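Archivado en: Cuaderno de taller / Simulación / Pinza

Noviembre, 23:40. Sigo sin creerme la cifra. El simulador de Skaltance da 92 % de agarres buenos con cajas estrechas, y con esa cifra Turnov ya quiere imprimir los dedos. Antes de gastar filamento he vuelto a pasar la escena, solo para mirar.

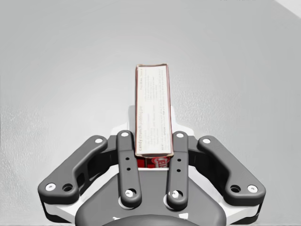
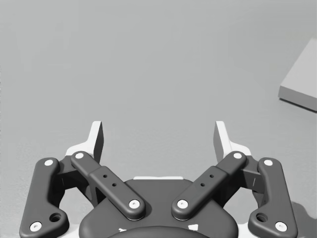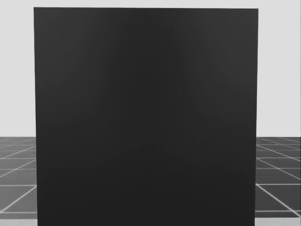

Todo render, nada del banco.

Mis pegas, por orden de enfado:

- El rozamiento dedo-cartón lo puso alguien a ojo. Lo bajo un poco y no sé qué queda del 92.
- La caja es rígida. El cartón de verdad cede, y una caja de postre medio vacía más.
- Los pivotes no tienen holgura. Los del prototipo Trerkby bailan desde el primer día.

De 1.569 intentos, 1.305 usan la misma orientación de caja. Eso no es variedad, por mucho que la tabla salga bonita.

Pendiente: repetir con 80 orientaciones al azar y holgura en las juntas. Pedir a Wiegand el dato del servo, el medido, no el del catálogo. Hasta entonces no se imprime nada. La bobina blanca se queda en el armario.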